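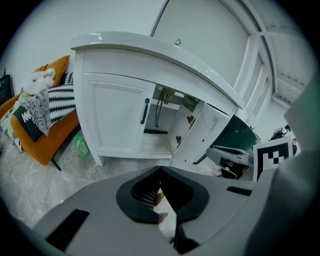
# Chapter 2: The Bathroom Vanity

A vanity is a cabinet with a countertop, and in most homes it also hides the plumbing for the sink. This chapter covers how a vanity is built, how to look it over before working on it, and how to clean and adjust it.

White is a common finish, often with raised-panel doors and black handles. With one door standing open, the main parts are easy to find: the countertop, the hinges, the cabinet floor, and the hoses that run down from the underside of the top. Dust on the cabinet floor is ordinary and should be wiped out before any other work starts.

## Before You Begin

Empty the cabinet completely. Open both doors as far as they will go and check that each one swings freely. A door that rubs or sags usually needs a hinge adjustment, covered in Section 2.

Do not pull on the hoses. Feel along each connection with a dry paper towel and look at the towel for damp spots.

Marks on a door face should be tested with a soft cloth and mild soap first. Scouring powder will dull a glossy surface.

## Terms Used in This Chapter

**Hinge cup:** the round part of a concealed hinge that sits in the door.

**Supply line:** a hose that carries water to the faucet.

**Toe kick:** the recessed strip at the base of some cabinets.

The practice exercises were prepared by Anneliese Eichhorn and begin on page 50.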